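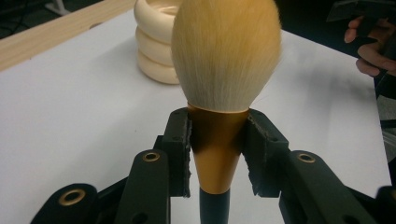

Courses > Personal Services > Unit Three > Chapter 11

Chapter 11
Brushes and Their Storage at the Dressing Table

Learning Aims

After studying this chapter, the student should be able to name the parts of a makeup brush, describe the purpose of each part, choose a suitable brush for loose powder, and explain how brushes should be kept between uses. The student should also be able to set out a work surface for a single client and restore it to order afterward.

Introduction

The makeup brush is among the oldest tools of the trade, and it is often the least studied. Beginning students give close attention to color and skin type, and they are right to do so. A well-chosen powder applied with a neglected brush will nevertheless give a poor result. The brush carries the product, spreads it, and removes what is not needed. Its condition is therefore part of the standard of work that a client is entitled to expect.

This chapter deals with one brush in particular, the large powder brush, and with the upright container in which such brushes are commonly stored. Smaller brushes for the eye, brow, and lip are treated in Chapter 12. Most of the principles set out in the present chapter apply to them as well, although the washing times differ.

11.1 The Parts of a Brush

Every makeup brush has three parts: the head, the ferrule, and the handle.

The head is the tuft of hair or fiber that touches the skin. In a powder brush it is full and rounded, so that the product is laid down over a wide area without a hard edge. Heads are made from natural hair, from synthetic fiber, or from a blend of the two. Color is not a reliable guide to the material, and students should consult the supplier's sheet when the material matters to the client, as it may in the case of an allergy.

The ferrule is the metal collar that joins the head to the handle. It holds the bristles in a tight bundle and gives the head much of its shape. The inside of the ferrule is filled with adhesive. Water that enters this space will weaken the adhesive over time, and the first sign of damage is usually shedding.

The handle gives the user control. A long handle that narrows toward the end allows a light grip and a broad, sweeping movement. A short handle is easier to carry but brings the hand closer to the face.

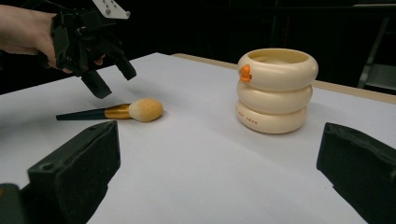
Page last changed: July

A powder brush with a cream head, a gold-colored ferrule, and a long dark handle may be taken as typical of the class. When such a brush is laid flat on a white table, its outline is easy to study. The handle tapers to a narrow point, and the bristles form a soft dome at the other end. Students should practice identifying the point at which the ferrule meets the hair - this is where the brush is most easily damaged by careless washing.

11.2 Choosing a Container

A brush may be laid down briefly during work, provided that the surface is clean. For longer periods it should be stored upright with the head at the top. An open container is suitable for this purpose if it is stable, smooth inside, and deep enough to support the handle.

Containers need not be plain. A cream container shaped as three stacked rings, with a small duck head at the side of the top ring, may serve in a home or in a salon that receives children. The decoration is a matter of taste. The examiner will look at the interior, which should be smooth and free of powder, and at the base, which should sit firmly on the table. Where a container has grooves or raised parts on the outside, these must be wiped with the same care as the rim.

In the course workroom, containers are drawn from the Grolto range and brushes from the Ovix and Dredach sets. Students may use their own equipment if it meets the same conditions.

11.3 Setting Out the Surface

A white or pale surface is preferred, as spilled powder and loose hairs are seen at once. The container is placed where the free hand can reach it without crossing the client. The brush in use is laid parallel to the edge of the table, with its head clear of any open product. No more than 6 brushes should be out at one time during the practical assessment.

When the service is complete, the surface is cleared, wiped, and dried. Used brushes are kept apart from clean ones until they have been washed. The procedure for washing is given in full in Section 11.4, and the Chraibi record card on page 200 should be completed each time.

Terms to Know

Ferrule: the metal collar between head and handle.
Shedding: the loss of hairs from the head during use or washing.
Taper: the gradual narrowing of a handle or a head.

For Discussion

Consider a dressing table that you use or have seen. Where are the brushes kept, and could each one be returned to its place without touching another? Prepare a short account for the class before reading Section 11.4.

655 shares

Contact the Course Office | Copyright Chraibi Course Books | Back to top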